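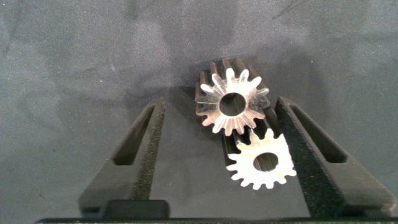 Entwistle Robotics Club is a student club for young people who want to learn how machines move and how to program them. We started with 9 members in a borrowed classroom, and today we are a registered after-school program with our own workshop. Our main project this year is called Kodik. It is an arm that must learn to pick up small metal parts and put them where they belong. Spur gears like these two are our favourite parts for practice, as the teeth and the round hole in the centre give the students many different ways to think about a good grip. The foam pads on the fingers are also a subject of long discussion in the club.

## What we do

The club meets in two groups. The beginners learn to measure, to draw simple parts and to write short programs. The second group works with the arm. Every session with the arm is 90 minutes, and each student has a turn at the controls and a turn at the notebook. We ask that the notebook is written in full sentences, so that another student can repeat the same test later.

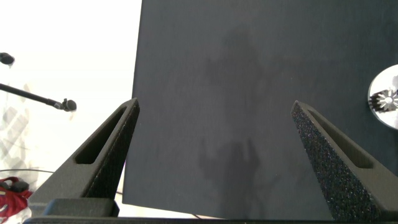
We do not expect that a new member already knows programming. It is more important to be patient and to be willing to do the same task many times. In March the second group recorded 933 attempts at picking and placing, and they labelled every one of them. From these records the students choose which attempts to use for training, and they must explain their choice to the rest of the group.

## Competition

Each year we take part in the Namow Challenge, where school teams bring an arm and complete a set of sorting tasks. Last year our team finished in the middle of the table. The judges gave us good marks for our documentation, and we lost most of our points on speed. This year the team has rewritten the motion program, which is named Gilex. 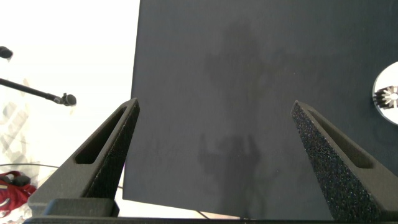
The old program stopped after every movement to check its position. Gilex checks while the arm is moving, and the students are still adjusting it before the next event.

## Joining and costs

Students from Grade 8 and up are welcome. There is no test to enter. We keep the membership fee low, and a family can apply for a bursary of up to $2000 to cover fees and travel to competitions. Please ask for the form at the school office.

Parents may visit the workshop at the end of any session. Closed shoes are required for everybody, and long hair must be tied back near the arm.

*Page updated April 20, 2026*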